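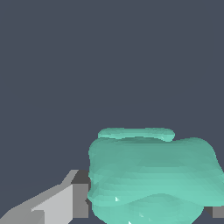

一、开场，先说题目

（站稳，看听众，不要看屏幕。语速慢一点。）

大家好，我叫 Ada Zanetti。谢谢 Atolbridge 工坊让我在晚上的分享会上讲话。我的中文是成年以后学的，如果哪个词我说得不对，请直接告诉我，我不会不好意思。

今天的题目是《在工坊的角落里做一只能拿面团的夹爪》。夹爪的名字叫 Gredasura。这个名字没有意思，是我在纸上随便写的，后来大家都这样叫，我就不改了。

（注意：夹爪读 jiā zhuǎ。上次练习我说成了 jiā zhǎo，两个读音都有人用，但是全场要统一，用 zhuǎ。）

屏幕上绿色的一大块是我的面团，在仿真里面。左边灰色的、斜着伸进来的是夹爪的一根手指。右边下面还露出一小块灰色的东西，那是对面的手指，大部分被面团挡住了。

真的面团当然不是绿色。我选绿色的时候，屏幕上别的东西全是灰的，我要在很远的地方也能看见面团的边在哪里。

我会讲四件事：为什么做，硬件怎么做，仿真怎么做，然后是我做错的地方。做错的部分最长。如果时间不够，我会跳过仿真里面的一部分，错误的部分我不跳。

二、为什么要拿面团

我家里的人都喜欢做面包，我也喜欢。可是我的工作是画机械图，所以我看见面团的时候，会想一个不太正常的问题：一台机器怎样把它从盆里拿出来，放到板上，并且不把它弄坏？

硬的东西，比如一个木块，问题比较清楚。你知道它多宽，手指合到那个宽度，再用一点力，就可以了。面团没有固定的宽度。你一碰，它就变。你用力，它从手指旁边流出来。你不用力，它慢慢从中间掉下去。

第一次我用了厨房里的夹子，绑在一根铝条上，用手推。结果是面团断成两半，一半在夹子上，一半在盆里。我把这个当作起点，后面每次改动，我都和厨房夹子比较。

我给自己定了一个固定的任务，一直没有换：一块 154 克的面团，从浅盆里拿起来，移到旁边的木板上，放下，面团要还是一块。为什么是 154 克，因为我第一次随手切下来的那块称出来就是这个重量。后来我都切成一样重，这样前后的结果才能比。

（这里可以问听众：有没有人做面包？等他们举手。不要等太久。）

面粉我一直用同一种，水的比例也不变，揉的时间用厨房的定时器。这些听起来像小事，但是我开始的时候没有控制，有两个星期的记录后来不能用。这个我在错误的部分会再讲。

三、工坊的条件

说一下我在哪里做的，因为这个决定了很多选择。

Atolbridge 工坊晚上开门，会员可以用打印机、小铣床、台钻、电烙铁，还有一张长桌子，谁先来谁先用。我不能把东西一直留在桌上，每天要收进柜子。所以我的架子必须可以拆开，而且拆开再装回去以后，位置要和昨天一样。

这句话我写的时候觉得很简单，做的时候花了很多时间。

我的办法是用一块底板，所有的东西都装在底板上：立柱、横梁、夹爪、放盆的位置、放木板的位置。底板下面有两个定位销，插进桌子上另一块薄板的孔里，薄板用夹具固定在桌边。收工的时候我把横梁拆下来，其他的整块抬进柜子。

横梁和立柱的连接我开始用长圆孔，方便调整。这是不好的选择。方便调整的意思就是每天都要调整。后来改成圆孔加定位销，就不用调了。

还有一个条件是噪音。隔壁是住人的，晚上不能用铣床太久。所以手指的主体用打印，只有接触面的底座用铣床加工。

再有一个条件是卫生。桌子上前一个人可能在锯木头，或者在焊电路板。拿过的面团一律不吃，我准备了一个带盖子的桶，写了“实验用，不能吃”。（这里听众一般会笑，等一下。）

四、硬件：手指

夹爪有两根手指，左右对称，平行开合。我知道有人用三根、四根，或者用充气的软手指。我从两根开始，因为两根的时候我还能想清楚力往哪里去。

手指的形状像一块斜的厚板，从根部到指尖慢慢变窄。侧面有斜面，下面有一个小台阶。台阶是给螺丝头让位置的。打印的时候斜面朝上，这样不用加支撑，表面也比较干净。

指尖里面有一个单独的接触块，颜色我用深一点的灰，和手指主体分开。分开做的理由很实际：接触块要换很多次，主体不用换。两个螺丝，拧下来，换一块，再拧上去。

我试过的接触块，按照时间的顺序：

平的，光面。面团滑下去。表面撒了面粉以后滑得更快。

平的，有横的细槽。抓得住，可是槽里留下面团，第二次再抓就和光面一样了。清洗要用牙刷。

平的，贴一层硅胶。抓得住，放不下。手指张开以后，面团跟着其中一根手指走。

弯的，中间凹进去，硅胶只贴下面一条。这个最好，现在还在用。

弯的接触块下面有一个很小的向里的边，像一个浅的勺子。面团往下沉的时候，这个边可以托住一点。我在仿真里面没有画这个弯，也没有画这个边，仿真里的接触块就是方的。这一点如果有人问，要承认。

（如果有人问材料：主体是普通的打印料，接触块的底座是铝，表面是食品级的硅胶片。不要讲牌子。）

五、硬件：驱动和电

开合用一个步进电机，带一根左右螺纹的丝杠。电机转一个方向，两根手指同时往里走，转另一个方向，同时往外走。这样中心位置永远不变，程序也简单。

丝杠我在 Lahlou 买的，那是火车站后面的一家旧机械零件店。老板让我自己在箱子里找。这根丝杠有一点弯，我把它放在平板上滚，看到缝隙一会儿大一会儿小。我用手慢慢校直，最后还有一点，可是对面团来说够用了。

升降用另一个电机，带同步带。横移我没有用电机，是手推的，推到挡块为止。以后也许会加电机，现在推一下也没有什么问题。

控制板旁边我加了一个测力的地方：左手指的根部很薄，贴了应变片。薄的地方弯一点点，读数就变。一开始应变片的线和电机的线绑在一起，读数一直跳。把它们分开，中间隔一根铝条，就安静了很多。

应变片的放大板用一块 9 伏电池单独供电。我本来想从主电源分出来，试了两个晚上，噪声总是去不掉，就用了电池。电池要记得关，我忘过很多次。现在柜子的门上贴了一张纸：“关电池”。

急停按钮在底板的右前角，红色的，很大。请你们如果自己做，第一天就装这个，不要等到后面。我的第一版没有，电机把手指推到底，继续推，打印的主体裂了。

六、为什么又做了仿真

（这里喝水。）

有人问过我，你已经有真的夹爪和真的面团，还要仿真做什么。

原因是我每个星期只有两个晚上可以去工坊。面团要准备，要等，用完要洗。一个晚上我能做的次数很少。在家里的时候，我只有电脑。我想在家里也能改形状，先看一个大概，然后只打印比较有希望的那几个。

我给仿真程序起名叫 Drekness。它是很小的程序，大部分是别人开放的库，我写的只有连接的部分和画图的部分。画图的部分很粗糙，大家已经看到了，边上有锯齿，面团的表面是一片一片的小平面，没有桌子，没有盆，背后就是一片深灰色。我没有花时间在好看上面。

里面的手指是简单的块，浅灰和中灰的面，都是刚体，不会弯。只有面团会变形。这个简化对真的手指来说不完全对，因为真的手指根部是薄的，会弯一点。可是和面团的变形比，它很小。

七、仿真：面团的模型

（这一部分如果时间少，只讲第一段和最后一段。）

面团在程序里是一个网格，里面填满小的四面体。每个四面体知道自己原来的形状，被压以后，它想回去。所有的四面体一起想回去，看起来就像一块有弹性的东西。

但是面团不完全回去。你用手指按一下，它回来一部分，剩下一个坑。如果只有弹性，仿真里面的东西像果冻，夹住了，松开，它又变成原来那样，很漂亮，也很错。

所以我加了一个慢慢忘记的部分：每个四面体如果被压了一段时间，它的“原来的形状”就往现在的形状移动一点。移动的快慢是一个参数。这个参数我叫它“记性”。记性好的面团像橡胶，记性差的面团像泥。

网格有 2,101 个节点。再多的话，我的电脑要算一整夜。再少的话，面团变得有棱角，手指碰到的地方一会儿有接触，一会儿没有，力的曲线像锯子。

时间步长也要讲一下。程序每一秒仿真时间走 1,000 步。我开始用的步数少得多，面团在手指合拢的时候会突然飞走，或者爆炸，所有的三角形变成很长的针。第一次看到的时候我吓了一跳，以为电脑坏了。

接触是最难的。手指是平的面，面团是很多小三角形，程序每一步都要问：哪些点已经在手指里面？如果在里面，推出来。推得太用力，面团发抖。推得太轻，手指就陷进去了。我现在用的数值是一个一个试出来的，没有理论，我不敢说它对别的形状也好。

摩擦我用了最普通的模型，一个系数。真的面团表面有粘性，粘性我没有做。所以 Drekness 不能告诉我放不放得下，它只能告诉我抓的时候形状怎样变。这个限制请大家记住，后面有一个错误就是从这里来的。

八、看仿真的时候我看什么

回到屏幕上。

左边的手指，指尖深灰色的那一块，贴着面团圆圆的左侧。我最注意的就是这个地方。面团在接触块的上面会不会鼓出来，在下面会不会鼓出来，哪里多一点。

上面有一片比较扁的，像一个小台子，从主体的上面伸出来，另一头是圆的，边上的颜色浅一点。下面又有一个圆的鼓包，颜色更亮。对做面包的人，这样的形状不奇怪。对夹爪来说，我要问的是：往下鼓出来的部分，手指有没有东西托住它？

如果没有，面团自己的重量就会拉它，越拉越长，最后断开。我的方接触块就没有托的东西。从这里我开始想凹形，后来做成了刚才讲的浅勺子。

我也看表面上的横纹和波纹。它们让我知道表面往哪个方向走。可是不要太相信它们，网格太粗的时候，波纹也可能是网格自己的样子，和面团没有关系。我会把网格转一个角度再算一次，如果波纹跟着网格转，我就不管它。

（不要在这里讲太久。上次练习在这里讲得太长，后面很赶。）

九、错误

现在讲错误。按照我浪费的时间排，从多到少。

第一个错误：没有控制面团。

我最早的记录写得很认真，手指的开度、速度、力，都有。可是没有写面团放了多久。同一块面团，刚揉好的时候硬，放一会儿就软，再放就变得很粘。我比较光面和细槽的时候，光面用的是先切的，细槽用的是后切的。所以我比较的东西里面混了时间。两个星期的记录，只能留着看看。

现在的做法：揉好，盖上，等定时器响，切，称，马上用。一块只用一次。

第二个错误：相信仿真里的放开。

Drekness 里面，硅胶接触块我就用一个很大的摩擦系数来代替。仿真里抓得很稳，松开也很干净，面团落下来。我很高兴，一次打印了左右两套。真的试的时候，面团挂在左手指上，不下来。我用刮板把它刮下来，手指张开又合上，它又粘住了。

我当时想，是硅胶不好，换了一种硅胶，还是一样。过了好几天我才想起来，程序里根本没有粘性，它当然会落下来。

后来把硅胶减少到下面一条，上面露出光的铝面，放开的时候手指先张开很小一点，停一下，再张开。停的时候面团靠重量从上面开始离开。这个动作是工坊里一位做陶的会员教我的，她从模具里取泥坯也这样做。

第三个错误：手指合得太快。

我以为快一点好，面团没有时间流走。结果快的时候，应变片的读数先有一个很高的尖，面团表面被切进去，后面再怎么慢都没有用，它已经有一条缝了。

现在的动作分两段。先快速走到离面团还有一点距离，再慢慢合，读数开始上升就更慢。停止的条件是力，加上一个最小的开度。只用力不行，因为软的面团永远不给你足够的力，手指会一直合到底。急停那件事和这个有一点关系。

第四个错误：应变片只贴一边。

两根手指是对称的，我就想，测左边就知道右边。可是盆放偏一点的时候，左手指先碰到面团，面团被推到右边去，在盆里滑。读数看起来像是抓到了，其实右手指还没有碰到。

我没有贴第二个应变片，我改了盆。盆底加了一个浅的圆圈，面团放在圆圈里。便宜的办法，不太优雅，可是有用。以后做第二版，两边都要贴。

第五个错误：螺丝。

接触块的两个螺丝，我用了一长一短，因为盒子里只有这些。换的时候装反了，长的那个顶到了另一面，接触块歪了一点。那个晚上的结果都很奇怪，我还写了很长的分析。第二天换接触块的时候才发现。

（讲到这里可以笑一下。然后停。）

十、现在的状态

Gredasura 现在可以做那个固定的任务：从盆里拿起来，移过去，放下，面团还是一块。刚揉好的面团比较稳定。放得久的面团，有时候会留一小片在右手指上。很湿的面团还不行，试了就后悔，要洗很久。

拿起来以后，面团的底面会被拉长一点，放到木板上形状像一只短的靴子。如果要做圆面包，还要用手整理。所以从厨房的角度看，它没有节省任何时间。我家里的人已经说过这个了。

仿真和真的比较，我只能说形状像。我从侧面拍真的面团，再把仿真的轮廓放在旁边，往下鼓的位置差不多对得上，往上鼓的总是仿真多一点。我怀疑是重力和“记性”参数之间的关系没有调好，还没有时间查。

最近一次改动记录写在 2021-07-22，内容是把横梁的长圆孔全部换掉。从那天以后，每次开机我只检查定位，不再调整。

十一、下一步

我想做的有这些，顺序还没有定：

右手指也贴应变片。

在 Drekness 里加粘性，哪怕是很简单的，比如接触以后要有一个小的拉力才能分开。

把浅勺子的形状画进仿真，现在两边不一样，比较起来不公平。

横移加电机。这个不急。

让接触块可以不用螺丝换，用卡扣或者磁铁。磁铁要离应变片远一点。

我给自己的期限是十二月，工坊每年那个时候整理柜子，东西太大的会员要说明它还在不在用。我希望到时候可以给他们看它在动。

十二、如果你想自己做

不用买和我一样的东西。几点建议，都很小：

先用手做。两块木片，手拿着，夹面团，慢慢地，看它往哪里走。我后来才这样做，应该第一天就做。

记录里多写一行，写你觉得不重要的东西。温度，等了多久，桌子上是谁的东西。

仿真从最丑的开始。我的到现在还是丑的。面团在两块灰色的手指之间，能看见它往哪里鼓，对我已经够了。

打印手指的时候多打一个。会裂的。

图纸和程序在工坊的共享文件夹里，文件夹的名字就是夹爪的名字。里面的注释一半是意大利语，一半是中文，有些地方两种混在一起，对不起，我会慢慢改。如果有人愿意帮我看中文的注释，我可以用面包交换，是可以吃的那种。

十三、可能的提问（给自己准备，不念）

为什么不用真空吸？面团表面不平，有面粉，吸盘漏气。试过一次，面粉进了管子。

为什么不用充气的软手指？想试。需要做模具，浇硅胶，还有气泵，气泵的声音晚上可能太大。先把两根硬手指弄明白。

可以拿别的吗？试过湿的陶泥，比面团容易。试过豆腐，不太好，它不流，它直接碎。成熟的香蕉可以，但是拿香蕉不需要这么复杂。

仿真要算多久？看手指的速度。慢的动作晚上开始，早上看。快的动作吃一顿饭的时间。

面团的参数怎么测？很简单的方法：一块板压在面团上，放砝码，从侧面看高度怎样变，拿走砝码，再看回来多少。不精确，可是每次都一样地不精确。

仿真里的手指为什么没有螺丝、没有线？因为它们不碰面团，画了也只是让程序慢。

用学习的方法来控制行不行？我不懂这个，有人懂请来找我。我能提供的是一只夹爪和很多面团。

费用？最贵的是电机和控制板，其次是我打印坏的手指。丝杠很便宜，弯的原因可能就在这里。

洗得干净吗？接触块拆下来用温水，硅胶的边要用牙签。主体不要泡水，层与层之间会进水，干得慢。

（如果没有人提问：放慢动作的录像，讲停一下再张开的那个动作，然后请大家到长桌子旁边看实物。开机以前检查电池、急停、盆的位置。让小朋友站在底板的左边，按钮在右边，我要站在按钮这一边。）

（结束以后：关电池。）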